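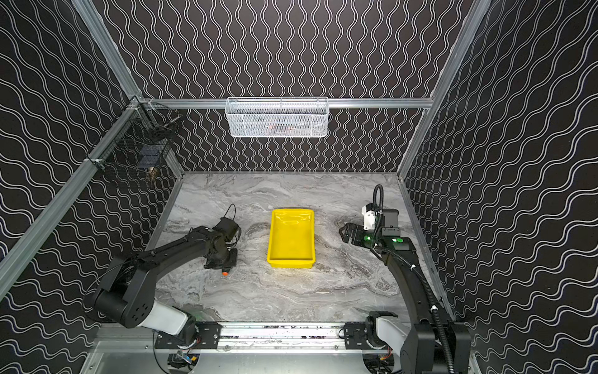
Hallo erst mal, schön, dass ihr da seid! Ich erzähle heute von Skirnotari, so heißt meine Zelle mit den zwei Armen, und ich erzähle vor allem von den Stellen, an denen ich mich verrannt habe. (Kurz fragen: Wer hat schon mal einen Arm selbst in Betrieb genommen? Hände zählen lassen wir, nur gucken.) Die meisten Leute fragen mich zuerst nach den Wänden, also bringe ich das gleich hinter mich: Ja, das Schwarz mit den weißen Wellenlinien ist Absicht, ich wollte etwas Dunkles, und dieses Muster gefiel mir. Die Platte in Marmoroptik war dann Geschmackssache, Nighat Lodhi sagt bis heute »Badezimmer« dazu. Vorne läuft die Metallschiene quer, darauf sitzen zwei schwarze Montageplatten, unter jedem Arm eine, und an diesen Platten hing mein ganzer erster Monat.

Warum ein ganzer Monat? Ich hatte die Arme erst auf einzelnen Sockeln, jeden für sich ausgerichtet, mit Wasserwaage und viel Gefühl. Das hielt genau bis zur ersten schnellen Bewegung. Danach stimmte der Abstand nicht mehr, und die Arme waren sich über den Nullpunkt uneinig. Auf einer gemeinsamen Schiene kann sich zwar immer noch alles verschieben, aber ich merke es wenigstens und muss nur an einer Stelle nachmessen. 2 Millimeter Versatz waren mein Ziel, mehr wollte ich in der Hobbywerkstatt gar nicht.

(Hier langsam machen, beim letzten Mal war ich viel zu schnell!)

Zur Werkstatt: Wir sind in Bomurthorpe eingemietet, das ist der lange Raum über der alten Druckerei, den sich mehrere Leute teilen. Strom gibt es reichlich, Platz nicht. Deshalb eine abgeschlossene Zelle aus Aluprofilen, die niemandem im Weg steht, der bloß ein Regal sägen will. Die Profile stammen aus einem Restposten von Kermani, zugeschnitten habe ich im August bei offenem Fenster, und die Späne finde ich immer noch in meinen Schuhen.

Software, ganz knapp, der Code ist ja verlinkt. Die Steuerung heißt Vendetti (fragt nicht, es war spät) und besteht aus 4 Prozessen: einer pro Arm, einer für die Kameras, einer fürs Aufzeichnen. Anfangs war das alles ein einziges Skript. Sobald ein Kamerabild hakte, hakte der Arm mit, und das ist genau die Sorte Ruckeln, bei der man unwillkürlich einen Schritt zurückgeht. Seit der Trennung läuft der Arm einfach weiter seine Bahn, und das Bild kommt eben nach.

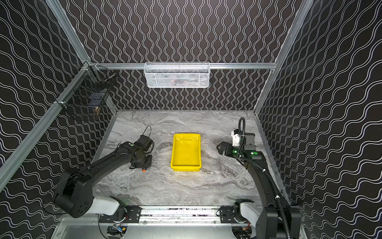 Kabel! Mein Lieblingsthema, und ich verspreche, ich halte mich kurz. Im Nachhinein habe ich mehr Abende mit Kabelführung verbracht als mit Inverskinematik. Schaut mal auf den rechten Arm: Das geriffelte Rohr läuft am Glied entlang, zwei weiße Kabelbinder halten es, und oben am Handgelenk steht eine hohe Schlaufe. Die sieht albern aus, gibt dem Gelenk aber Luft zum Drehen. Meine erste Version lag schön eng an, sehr ordentlich, sehr stolz war ich, und dann kam die Drehung auf Anschlag und hat mir den Stecker aus der Buchse gezogen. Also bitte: erst die weiteste Pose anfahren, von Hand, stromlos, und dann festzurren.

Die Körbe hinten und links am Profil sind übrigens der beste Umbau der ganzen Zelle. Vorher lag der Kleinkram auf der Platte, und ich habe ihn vor jedem Lauf hektisch weggeräumt. Jetzt hängt er außerhalb der Bahnen (die habe ich natürlich im Kollisionsmodell nachgetragen, allerdings erst nach dem ersten Scheppern).

Jetzt zur Aufgabe selbst. Ich wollte etwas, das jeder aus der Werkstatt kennt, und das ist Aufräumen. Werkzeug greifen, in die Schale legen, wieder herausnehmen, woanders hinlegen. Klingt banal, bis man es einem Greifer beibringt. Mit den Schraubendrehern habe ich angefangen, weil sie lang und schmal sind und ich dachte, das sei leicht.

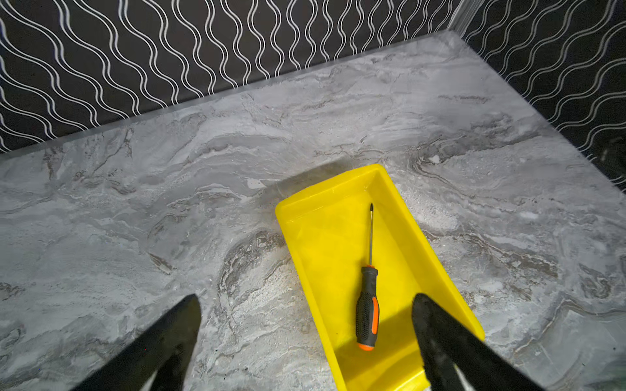 Leicht war es überhaupt nicht. Ein runder Griff rollt weg, sobald ein Finger ihn vor dem anderen berührt, und dann liegt er quer und die geplante Pose passt nicht mehr. Wir haben 237 Durchgänge aufgezeichnet, Nighat und ich abwechselnd an der Fernsteuerung, und Nighat war deutlich geduldiger. Ihre Läufe sind langsamer und die sauberen Trainingsdaten, meine taugen eher als Warnung. Geholfen hat am Ende, die Finger vor dem Schließen mittig über den Griff zu bringen und dann so langsam zuzumachen, dass es beim Zuschauen nervt.

(Falls Zeit ist: das Video mit den 12 Fehlversuchen am Stück. Ton aus, da fluche ich.)

Was noch offen ist: Das Übergeben von einem Arm zum anderen klappt nur, wenn beide gerade frisch kalibriert sind. Und die Spiegelungen auf der Platte machen der Tiefenschätzung Ärger, da hilft wohl nur matte Folie, was Nighat endgültig recht geben würde.

Gut, Fragen! Wer die Stückliste haben will, kommt nachher einfach nach vorne, ich habe sie ausgedruckt dabei.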